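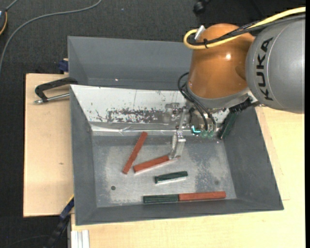
Wouter Verstraete asks whether the gray bins ought to be withdrawn from circulation before the next exchange of block sets, or whether a cleaning and a new entry on the record card would be enough. His message is quoted in full at the end of this one. I am replying to the whole list, as the question has reached the Stekbridge office from other members as well.

The office does not intend to withdraw the bins as a group. A worn floor is not a defect under the loan terms. The gray bin with the wooden blocks is a fair case in point: the floor has mottled lighter patches and is scuffed toward the left and right, and the walls slope down to it in the usual way. Wear of that kind should be entered on the record card under "surface" and does not need to be reported separately.

The white panel along the rear side is another matter. It carries thin scratches and dark flecks, and there is a rectangular patch of dark marks in the middle where the surface looks peeled or rubbed away. Scratches may be left alone. A patch of this sort should be checked by hand before the bin is sent on. If anything lifts under a fingertip, or if flakes come away on a dry cloth, the bin is to be held back and the Stekbridge office informed. If the patch is firm, please note its position on the card and pass the bin along with the others.

Members are also asked to look at the lower edge of any such panel. Where there is a crinkled strip, small chips of wood and dust may collect behind it, and these should be removed with a soft brush. Please do not pull the strip off in order to clean underneath. Bins returned without it will be recorded as incomplete.

With regard to the blocks themselves, the following applies to all sets issued under the Warnar loan.

A full set consists of 36 blocks. The count is to be made when the set arrives and again before it leaves, and both figures are to be written on the card, even when they agree. A set that is short by one or two blocks may still be passed on, provided the card says so. A set that is short by more than that should be returned to Stekbridge.

Blocks are to be wiped with a cloth that has been wrung out well. They should not be soaked or left on a radiator to dry. The reddish-brown blocks need some extra attention, as their color has come off on the cloth in two of the sets returned this April. Please use a separate cloth for these and let them dry apart from the paler ones. Wax and oil are not to be used on any block, including those that look dull.

Splinters may be taken down with fine sandpaper along the grain. Rounding off a corner on purpose is not permitted. We have received blocks on which all the corners had been softened, evidently with good intentions, and they no longer stack properly with the rest of the set.

On the matter of storage, sets may stay in their bins between sessions. The blocks should lie on the floor of the bin and should not be wedged upright against the rear panel, where the corners press into the surface. The Ollum members have asked whether a sheet of felt may be laid in the bottom. This is allowed, on condition that the felt is loose and is taken out again before transport. Adhesive felt is not allowed.

There are 17 bins in circulation at present. Five of them are with Aerts and will be examined there, so members who receive a set from Aerts in the coming exchange need only check the blocks. All others are to be checked by the member who holds them. Record cards should reach this office within 12 days of the date of this message. Cards may be sent as scans – the reverse side too, please, even if blank.

No replacement bins are being ordered for the time being. Should the checks show that several panels are loose, a proposal will be put to the list with the costs set out.

Rin Hirose
Loan Collection, Stekbridge

----- Earlier message -----
From: Wouter Verstraete
Date: Apr 22, 2026
Subject: Condition of the gray bins

Dear members,

In preparing our set for the exchange I have gone over the bin as well as the blocks, and I would be grateful for guidance on the former. The blocks are in good order. The bin is sound in the sense that it holds its shape and nothing is cracked, but the inside has become rather shabby, and I hesitate to hand it to the next member in this condition without a remark.

The record card has a line for "surface" but gives no indication of what is acceptable. Our previous entry reads "used," which could be said of every bin in the collection. Would it be possible to agree on a few fixed terms? I would suggest "marked," "worn" and "loose," the last being reserved for anything that might come away in the hand.

I should also like to know whether the bins are due to be replaced. If they are, I will not spend further time on cleaning ours. If they are not, I would ask that the instructions for the blocks and those for the bins be kept on one sheet – at present we have the first but have never received the second.

With kind regards,
Wouter Verstraete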